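Chapter 6
Inside the Desktop Case: Layout, Access and Order of Removal
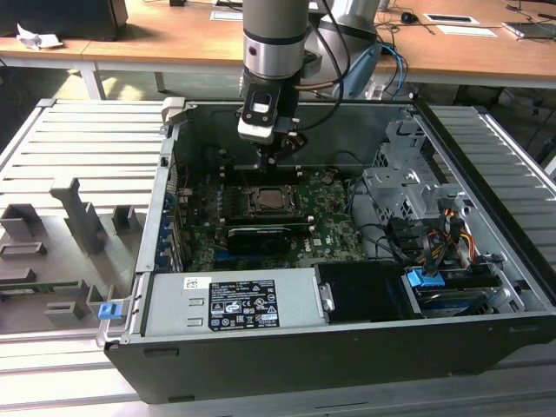

6.1 Scope of this chapter

Chapters 4 and 5 treated the desktop computer as a set of electrical functions: supply, processing, storage and input/output. This chapter treats it as a mechanical assembly. The reader is assumed to know what a motherboard does and is now asked where it sits, what is fastened to it, and which parts must come away before others can be reached.

The tower format is used throughout. Small form factor and all-in-one units are dealt with in Chapter 8, and rack equipment is outside the scope of this book.

On completing the chapter the student should be able to identify the principal assemblies in an opened case, state which are fastened to the chassis and which to the board, prepare a removal sequence, and complete a strip-down sheet in the form used in the Stornham workshops.

6.2 Orientation of the case

A tower is designed to stand upright in use and to be serviced on its side. With the side panel off and the case lying flat, the motherboard becomes the floor of the working space and expansion cards rise from it towards the technician. Cards and cooler assemblies then bear down on their sockets instead of hanging from them, and a dropped screw will generally come to rest where it can be found.

Terms such as "upper" and "lower" become ambiguous once the case has been laid down. In this book, positions are given relative to the rear panel, the wall of the chassis through which the port connectors pass. "Rearward" means towards the ports. "Forward" means towards the face the user sees. Students should adopt the same convention in their written work.

6.3 Principal assemblies

Chassis. The folded metal enclosure, together with its fixed internal brackets. It provides mechanical support, electrical bonding and a degree of shielding. Openings in the walls may serve for ventilation, for the location of tabs, or for both.

Motherboard. The largest printed circuit board in the case, normally fixed by screws to raised standoffs. The processor socket is commonly found near the middle of the board or somewhat towards one edge. When the cooler is off, the metal heat spreader of the processor is exposed inside its retention bracket. It should not be touched with bare fingers.

Expansion cards. Boards seated in slots on the motherboard and secured at the rear panel. A graphics card is often the longest of these and may obstruct access to neighbouring slots. It is usually removed early.

Memory modules. Narrow boards held in their own slots by end latches. They are taken out by hand and placed directly in antistatic packaging.

Power supply unit. A closed metal box with its rating and certification label on an outer face. The label must be read and recorded before removal. The unit itself is never opened by students at this level.

Drive cage and bays. Sheet metal frames, frequently perforated, that carry the storage devices. Drives may be screwed in place or held by carriers with coloured latches. Colour marking of a latch or tab generally indicates a part intended to be operated by hand, although the practice varies between makers.

Cable looms. Power conductors are colour coded. In the common desktop scheme, black is the return, red carries +5 volts, yellow carries +12 volts and orange carries +3.3 volts. The colours are a guide only, and a meter reading takes precedence.

6.4 Access and obstruction

Two assemblies may be adjacent without either obstructing the other. Obstruction exists when one part cannot be withdrawn along its normal path while the second remains in place. A loom lying in front of a drive cage, for instance, obstructs the cage only if it crosses the line of withdrawal or is too short to be moved aside.

In a workshop trial reported by Gavrilă and Lương (October 2006), 3,852 removal operations were logged, and more than 10 per cent had to be interrupted to free a cable that had not been noted beforehand. The authors recommended that looms be entered on the strip-down sheet as parts in their own right, and this book follows their recommendation.

6.5 The strip-down sheet

The sheet has 23 lines. Each line records one part, its fastening, the parts obstructing it and the tray to which it is consigned. Lines are completed before any tool is picked up. A specimen, prepared for the Akinari training chassis, is given in Appendix B.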